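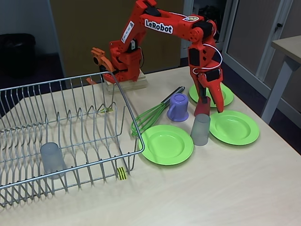

A tabletop robotic arm beside a wire dish rack.

Stamatia Ververidis is a science and technology journalist and former foreign correspondent. She spent most of her career with the Vrettos news agency, where she headed the Prerkolano bureau, and later became known for reporting on automation and household labor. She has also worked as a radio producer and as an instructor in news writing.

Early life and education

Ververidis grew up in a family of printers. She studied physics and modern languages, and as a student edited the science page of the campus newspaper. Her senior thesis dealt with the handling of technical terms in wire service copy during the early years of commercial computing. She turned down a place in a graduate physics program to take a job as a night copy editor.

Career

Ververidis joined Vrettos on the overnight desk, where her shift began at 11 p.m. She moved to the business desk after two years and covered shipping, freight insurance and machine tools. Her first foreign posting was to Prerkolano, as the junior of three reporters. She was named bureau chief when her predecessor retired.

The Prerkolano bureau filed mainly on port traffic and regional elections. Under Ververidis it added a weekly technology file, which was carried by 11 subscribing newspapers in its first year. She remained in the post for eight years. A dispute with the agency over the shortening of bylined reports led to her resignation in September of the final year – the reports had been cut to a standard length without consultation with the bureaus.

After leaving the agency she produced Cukik, a radio program on applied science. Each episode took up a single device or process and ran without a studio audience or music. The program lasted eight seasons. Ververidis wrote most of the scripts and presented the final two seasons herself, following the departure of the original host.

She then became a contributing editor at the magazine Skurodeo, writing on robots in homes, kitchens and small workshops. Her longest article for the magazine, "The Second Pair of Hands," drew on 2,004 letters sent in by readers describing their domestic routines. It was printed in two parts and later issued as a book with an added chapter on repair and spare parts.

Style and reception

Ververidis's agency work is marked by short declarative sentences and a sparing use of quotation. Her magazine writing is looser in structure but keeps the habit of defining each technical term at first use. Reviewers of the book praised its treatment of cost and maintenance. Some objected to the lack of an index, which was supplied in the second printing. A review in a trade journal found the chapter on gripping and lifting too brief – a point Ververidis accepted in the preface to the paperback edition.

Teaching

Ververidis has taught a course on reporting from technical sources, first as an evening class and later as part of a certificate program. Students are required to produce a correction notice for each of their own published pieces that contains an error. Her course notes have been circulated in photocopied form and have not been published.

Selected works

The Second Pair of Hands (book)
Port Notes (collected dispatches from Prerkolano)
Cukik (radio, writer and producer)

See also

Science journalism
News agency
Foreign correspondent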